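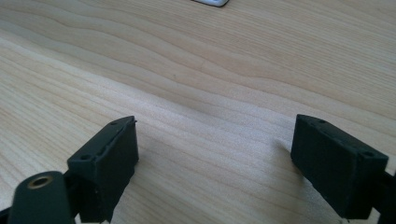
A town currency for Urkthorpe: what would it do?
Speaker notes, Solène Tessier
Evening session, following Yakubu Onyeka

Opening

Thank Yakubu. Say I agree with him on the problem. Money comes into Urkthorpe as wages and pensions and a lot of it goes straight out again, to chains, landlords who live elsewhere, online sellers. I don't dispute that. What I doubt is that printing a note with our name on it changes where the money goes.

Say early that I have read the whole Pasaribu report, including the appendix. Ask who else has. (Wait. Don't make a point of it if few hands go up.)

What is being proposed

Keep this quick, Yakubu will have covered most of it.

The windi, plural windis. One windi is one dollar. You hand over dollars at the Windis desk and get paper notes, or a balance on your phone. Member shops take them at face value. The dollars sit in a bank account as backing. A shop that wants dollars back pays a 2 percent fee to redeem.

People get muddled on the fee, so go slow. The shopper does not pay it. The shop pays it, and only on the way out. The idea is that the shop would sooner spend its windis with another local business than lose the fee.

Where the fee bites

Take the bakery. What does a bakery buy? Flour, power, an oven repair now and then, rent, wages, taxes. Go down that list and ask which of those bills can be paid in windis. The flour comes from out of town. The power company won't take them. Taxes are in dollars. Wages, maybe, if the staff agree, and I'd want to hear from the staff before I wrote that into a spreadsheet.

So the bakery collects windis all week and has hardly any place to put them. It redeems. It pays the fee. For the bakery this is a tax on selling to its neighbors, and the neighbors who walked in with ordinary dollars cost it nothing.

Someone will say card companies charge fees too. True. But the shop already has the card machine and isn't going to throw it out. The windi fee is a cost on top, unless windi sales replace card sales one for one, and the report assumes exactly this without saying so. Page with the sales table, bottom line. Read it aloud if there is time.

The multiplier slide
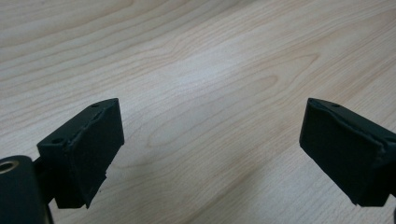

Wood grain, pale tabletop

This is the part I care about most, so slow down.

The report says each windi is spent more times inside town than each dollar. It may well be. But look at who is holding windis. People who sign up for a town currency are people who already shop in town. They were going to the hardware store before. Now they go to the hardware store with a different piece of paper. The windi gets credit for a sale that would have happened anyway.

To know if the scheme does anything, you need to know what members spent locally before they joined, and what similar households who didn't join were spending over the same months. Pasaribu has neither. They have a survey sent to members, asking whether they feel they shop locally more. I would say yes to that survey. I say yes to surveys about flossing.

(If challenged: I am not saying the effect is zero. I am saying the report can't tell zero from large, and the town is being asked to pay for large.)

Mendalell

Yakubu uses Mendalell as the success story. I went through the same public accounts he did and came away with a different picture.

The scheme there ran for two years with the council paying for the desk and the printing. Take-up at launch was good. There was a parade. By the end, nine shops were still accepting the notes, and most of the notes outstanding had stopped moving. Some were in drawers, I assume, and some went home with visitors who liked the design.

Notes in drawers are good for the scheme's books, by the way. The dollars behind them stay in the account. If a big share of your income comes from people losing or framing your money, say so in the business plan. I can't find it in this one.

Yakubu's answer is that Mendalell lacked a phone app. Perhaps. But the shops that dropped out gave their reasons in the closing review, and what they complained about was the redemption fee and the extra bookkeeping. An app helps a little with the second.

The backing account

Short section, don't let it run.

Who holds the dollars? Can the scheme spend the interest? What happens to holders if the scheme closes? The report says "funds will be held securely." I want the name of the account holder, the rule on withdrawals, and a date by which notes can be swapped back after closure. If those exist, put them in front of people before the first note is printed.

The household target

The report talks about up to 1,000 households. "Up to" is doing a lot of work. One household is also up to 1,000. Ask Yakubu directly what number would make him call it off. If there is no such number, we don't have a trial, we have a launch.

What I would do with the money instead

Careful here, I don't want to sell a pet scheme of my own. Keep it to two suggestions and say they might fail too.

First, look at what the council itself buys. Catering, printing, small repairs. Find out how much goes to firms in town and what stops the rest. Usually it's the paperwork, or bid sizes too large for a small firm. That costs some staff time and it involves real dollars.

Second, if people still want windis, run them small from August, drop the redemption fee for that period, and collect spending records from before as well as after. Agree in advance what result would end it. I'd vote for that, with a grumble.

Likely questions

"Isn't it worth it for community spirit?" Might be. Then fund it as a festival and judge it as one. Don't put jobs figures on the cover.

"Aren't you just against anything new?" Name the credit union, which I backed.

"Doesn't all money rest on trust?" Yes, and on being able to pay your taxes with it.

Hand back to the chair. Leave the sales table up on the screen during questions.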